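Home Notes: Sorting the Sponges

The August issue asked what readers keep under the sink, and we got 84 replies. Most of them mentioned sponges. People buy them in packs, open the pack, and then lose track of which sponge is for dishes and which one did the bathroom floor last month. Several readers wanted to know how to store the spares and how to keep the kinds apart.

A small open shelf takes care of most of it. It doesn't need doors or a lid. A child's bookshelf or an old spice rack will do, as long as the boards are deep enough for a sponge to sit without tipping off. Scouring sponges belong at the bottom, where you can stand them on edge and fit more in a row.
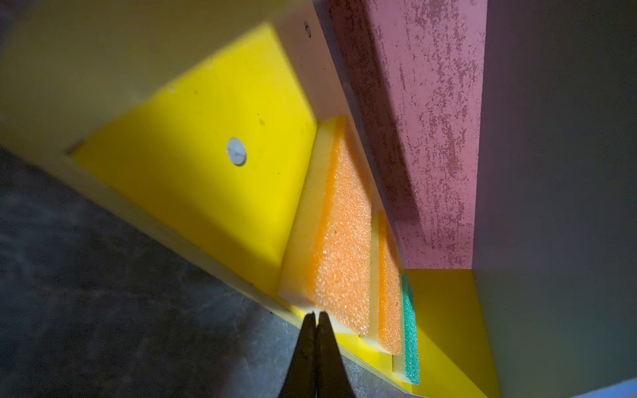
How long can an unopened pack of sponges be kept?
Unused sponges keep for a long time in a dry cupboard. If one has gone stiff, soak it in warm water for a few minutes. If it crumbles when you squeeze it, throw it out.

Before you put anything on the shelf, empty the old container and lay everything out on a flat surface. Put the used sponges in one group and the new ones in another. Throw away any used sponge that still smells after a wash, and any with the scrubbing layer coming loose. One reader in Sondville wrote that she found 11 sponges in a bucket in her laundry room and kept four.

Then sort what's left by job. Color is the easiest way to do it. Pick one color for dishes, one for counters, and one for the bathroom, and write the list on a card taped inside the cabinet door. The colors don't matter much as long as everyone in the house uses the same list. If you buy mixed packs, you may end up with one color you never reach for. Use those for shoes, the car, or the grill.

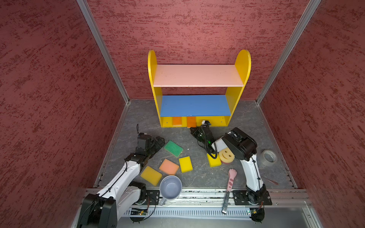
Sponges on the bottom level of the shelf, with others still on the floor.

Once the sorting is done, fill the shelf from the bottom up. Scrubbers for heavy work go lowest. Plain rectangular sponges go in the middle, side by side, with a little space between them. The top board is for whatever you use daily, plus any odd shapes that don't stack well.

Don't put a sponge on the shelf until it has dried all the way through. Squeeze it out and stand it on its edge by the sink overnight. A damp sponge will mark a painted board, and it will make its neighbors damp too. If your shelf is bare wood, a coat of paint makes it easier to wipe down.

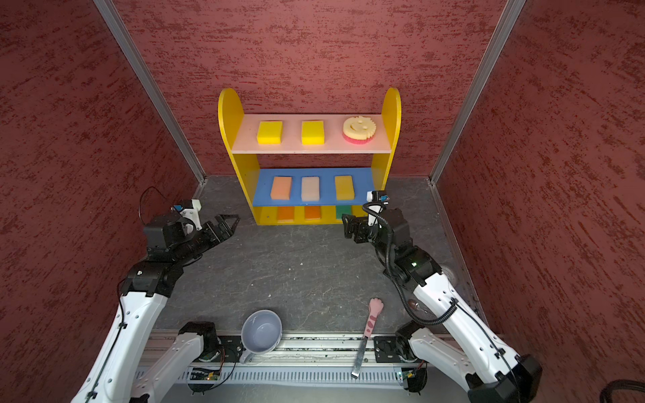
Wipe the boards every few weeks and check the bottom level while you're there, as the back corners collect grit. When a spot is empty, move a spare into it and add that color to the shopping list. A household of four with one kitchen and 2 bathrooms can get by with almost 200 sponges fewer than some of our readers reported owning.

Next issue: dish towels, and when to turn them into rags. Send your questions to the Clutance Home Notes desk.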